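About Unstead Nursery

Unstead Nursery raises hardy perennials and shrubs on two sites, at Dreresside and Flirngate.
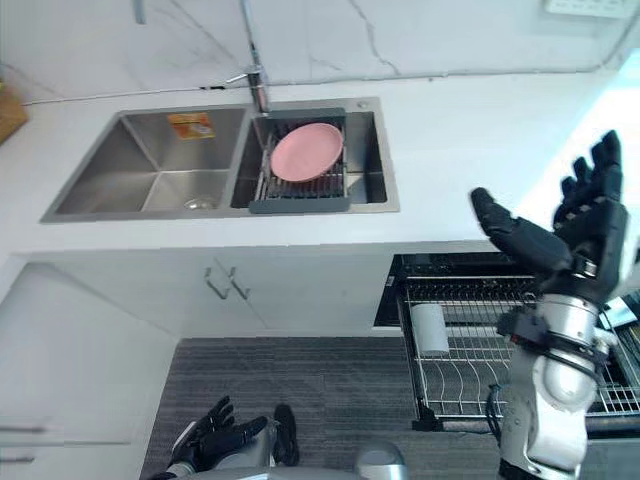 Our seed is sown by hand each October and kept under cover until spring. Customers often start seed at home as well, and a double sink with a tall faucet is a convenient place to water trays from below. We list 40 varieties of salvia – most of them our own selections.

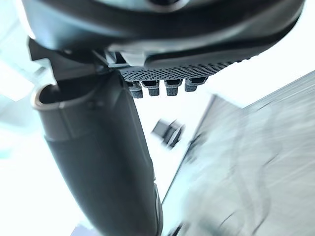

Are plants available by mail?
Orders are shipped from Flirngate in spring and fall.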